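December 25, 2023
Miyuki Iwasaki

Desk clearing, shared table, Nornthorpe office

Aim: get the white table back to bare surface before the Biswas samples are unpacked. Selvaraj Jayawardena did the shelf labels in July and I have kept to his categories: cables, packaged goods, drinks, unsorted.

1. Cables
Anything coiled goes to the cable drawer as it is. Do not rewind. Tight winding cost us two leads last year. Loop diameter no greater than 200 mm or the drawer will not shut.
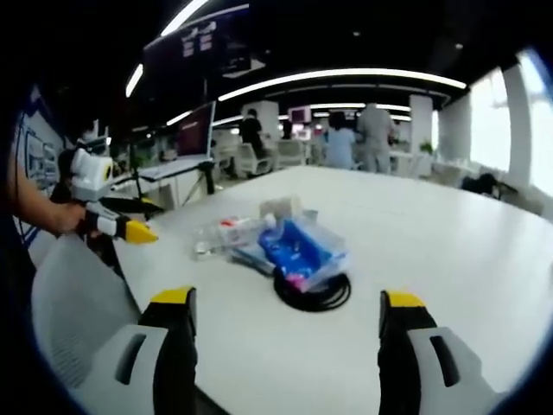
The drawer divider from Zelura is 8 mm too tall on the left side. Filed down, still catches. Leave that slot for short leads only.

2. Drinks
Bottles go upright on the side shelf, caps checked by hand. The Wahaha water has a red and white label and is easy to pick out from the others. Part-full bottles stay with whoever is at the desk and are not shelved - the shelf slopes towards the wall socket. 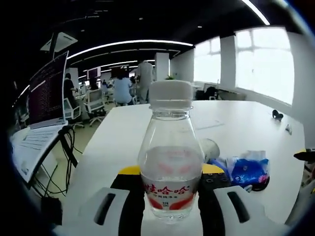
3. Packaged goods
Clear bags flat, blue packs on top of them, never the other way up. Film wrapping slides on film wrapping, so no stack higher than two. Small loose pieces go in the lidded tub, part no. 920 on the Poststead order.

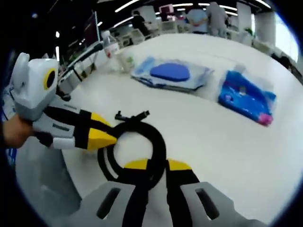
Connector ends want to face the front of the drawer so they can be read without lifting the coil. Selvaraj prefers them tucked in. To be settled.

Open: replacement divider, label for the tub, wipe down table. Shelf bracket needs a 19 mm screw - none in stock.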